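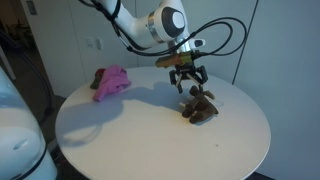
Soft toys are a poor fit for most tidying lists, and I say that having read far too many of them. The lists want a thing to have a top and a bottom. A stuffed animal on its side has neither in any useful sense, and the dark brown one on the white table, with one stubby limb in the air and a small white tag poking out from beside it, could be a moose or a dog depending on who you ask. Two people labelling our set will give you two answers. Keep that in mind before you trust the species column.

Fendadance: soft toys on tables, release notes

What it is
Notes and labels for 510 pictures of plush toys left on tables. It was put together for the Clarnance tidying project. Maintained by Attila Kiss.

What the labels cover
species – free text, one or two words, "unsure" allowed
lying – side, back, front, sitting, heap
tag – showing, hidden, none found
colour – main colour of the fabric only

How far to trust them
The "lying" labels are decent. The "colour" labels are fine until you get to dark brown, where fuzzy pile catches the light in patches and people start writing "black" or "mixed". The "species" labels are the weak part. We had 189 toys marked "unsure" on the first pass, and I suspect a fair few of the confident ones were guesses with better posture.

"None found" does not mean the toy has no tag. It means the labeller couldn't see one. Older copies of the file from May said "no tag", and anyone still using those should swap them out.

What I would not use it for
Claims about what children own, or what people keep. The toys came from the Stinix spare cupboard and a box from Dudás, and they lean heavily towards brown four-legged things. There are 7 birds. I have seen the set described as "a broad range of household toys" and would like that to stop.

Known problems
"Heap" was meant for floppy toys and got used for anything awkward.
10 rows have the tag label filled in twice – the second value is the later one.
Moose, elk and reindeer have not been merged, and I don't plan to merge them.

Corrections
Send the row number and what you think it should say. "Looks wrong" on its own will be ignored.

Last changed 17 August 2026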